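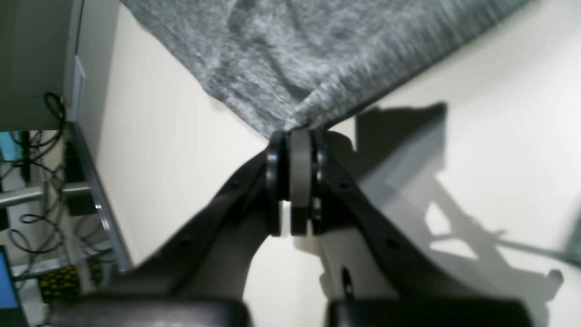 Cường Ninh

Folding Knitwear on a Flat Table: Report for the Adero Textile Care Module

1. Purpose

The task was to compare ways of folding a knit garment so that it fits a shelf bay 297 mm deep. Woven shirts hold a pressed crease. Knits do not, and the fold has to be set by laying the fabric flat and keeping it under light tension.

2. Material and surface

A gray heather knit was used for the main trials. The mottled color hides small wrinkles, so edges were checked by touch as well as by eye. The table top is white and smooth. Fabric slides on it easily, which helps when straightening but lets a finished fold drift.

3. Method

The garment was folded lengthwise into a strip before any cross fold was made. Both ends were then drawn apart until the strip lay straight -- pulling further stretches the knit and the width becomes uneven. Ivan Hordiienko kept the log and measured width at 4 points along each strip.

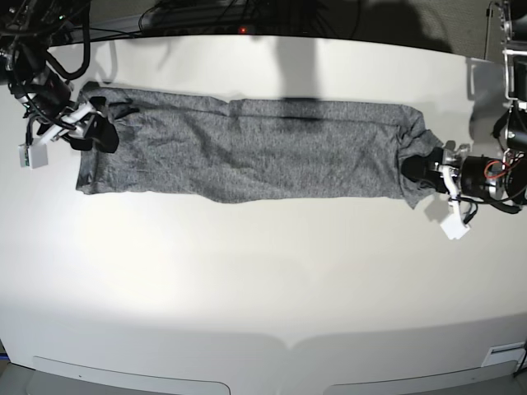 Figure 2. Gray knit folded into a long strip and held at both ends.

4. Observations

Holding the fabric by a gathered corner produced a twist that carried into the strip. A flat hold across the full end left the edge square. Wrinkles running along the length were less of a problem than those crossing it, as they did not change the folded depth.

Thick edges were the main source of error. Where two of them were stacked, the bundle leaned to one side and opened again within 2 minutes.

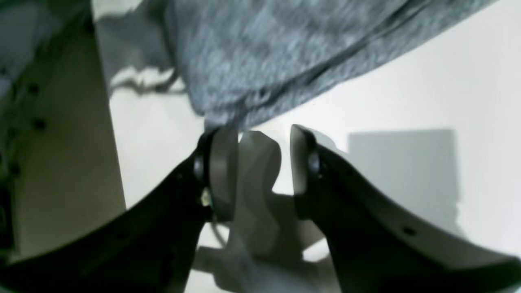
Figure 3. Close view at the white work surface.

5. Remaining work

The Perkesby folding board was not tested and is left for August. Trials on heavier knits should use the same table and the same four measuring points.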